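Let your hands do the talking
28 Sep 2025
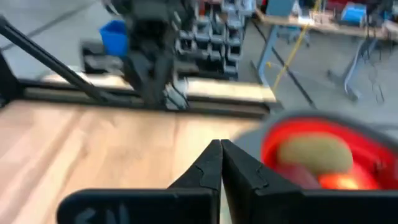

A reader wrote in after my last column to say that teaching a robot by hand is a step backward, that the whole point of a machine is that you write the job down once and never touch it again. I've been chewing on that for days. I think the reader has it wrong, and I'm happy to say so at length.

Try writing down how you pick a piece of fruit out of a bowl. Go ahead, I'll wait. You'll get as far as "reach in" and then you have to decide which side to come from, what to do when the fruit rolls, how hard is too hard, and whether it's okay to bump the rim on the way out. (It's okay. I bump it every time.) I spent most of last December trying to put a job like that into code and ended up with 1,059 lines that worked beautifully as long as the bowl stayed exactly where I'd left it.

Then I got an afternoon on the Jakholm setup, where you hold a pair of handles and the arm across the room does what your hands do. I was terrible at it for the first 5 minutes. I closed the fingers on air, I pushed the bowl along the table, I forgot which way was left. And then something clicked and I was just picking things up! I gave it 90 tries before I had to hand over the controls, and I would have stayed through dinner.

What I love is how much of you gets into the recording. I slow down right before I touch something. I also wiggle a little if I'm not sure of my grip, which I never knew until I watched the playback. Those are things I'd never have thought to write down, and a learner that trains on them has a chance of picking them up.

The other camp likes to grab the arm itself and move it through the job. We did that on an older Drellusell arm and it's a fine way to work, especially for anything with a push in it, like seating a plug. You feel the table through the metal. The trouble is that your own arms are in the way of the cameras, and your back hurts by lunch. Remote control wins for me on fruit, cloth and most loose things, but I'd hate to lose either one.

I'll give my reader this much - it's slow. The Tully project asked for 3,000 recordings of one sorting job, and a person had to sit there for every one of them. People get bored, and bored people make sloppy demonstrations. I'd swap operators often, and I'd keep the fumbles where somebody drops the thing and goes back for it. A lot of teams throw those out. I think a clean save after a bad grab is worth more than another perfect pick, though I admit I can't prove that from one bench.

And the code people aren't out of a job. Somebody still has to set the speed limits and decide where the arm must never go, and I don't want that learned from my wobbly hands.

But the teaching part? Open it up. Bring in the packers and the cooks and the folks who fix bikes, people who know a job in their fingers and have never written a line of anything. The Kanamov kit I tried this summer has a start pedal and a stop pedal and that's all an operator needs to learn about it. If you get the chance to sit down at one of these, take it, and bring something round to practice on.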